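About Korka

Korka writes control and planning software for two-armed mobile robots. The company was started in Uvthorpe by Effie Gourlay and Volker Schmieder, and both still commit code. We do not build hardware. Customers bring their own arms and grippers, and our runtime sits between their drivers and the task layer.

Most of our effort goes into work in tight openings, where a wrist camera sees very little and the head camera sees mostly the arm. Laundry is our main test domain. Fabric has no fixed shape, so the planner works from grasp candidates and contact estimates — no object model is loaded.
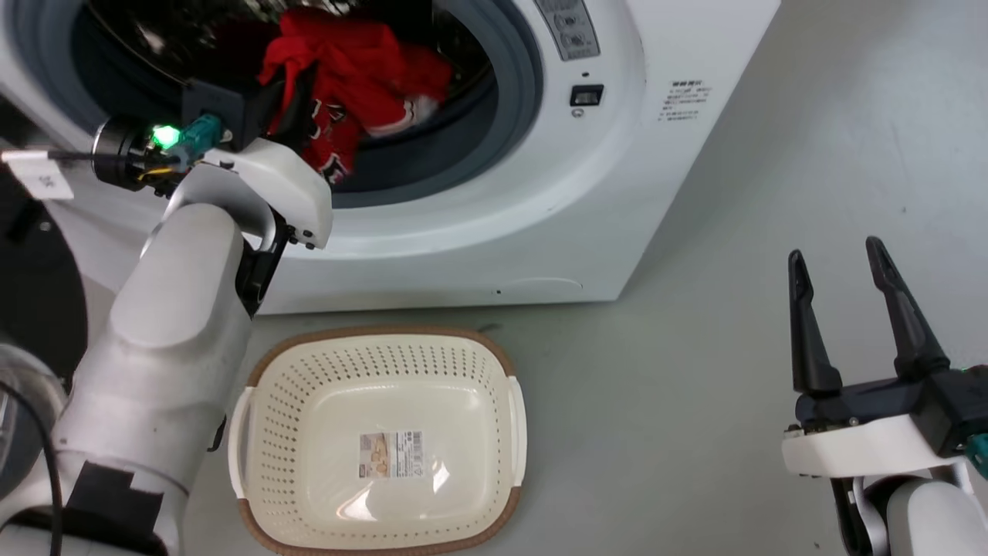 The regression suite holds 696 recorded tasks. Each release candidate is replayed against all of them before it goes to a physical robot. Kirstin Strachan maintains the perception stack, including camera calibration and segmentation. Aksel Hjaltadóttir owns the motion planner and the log viewer.

Release 135 is the current stable version. Integration questions go to Gillespie Moncrieff at the Kenbridge office.

Page last updated July 10, 2020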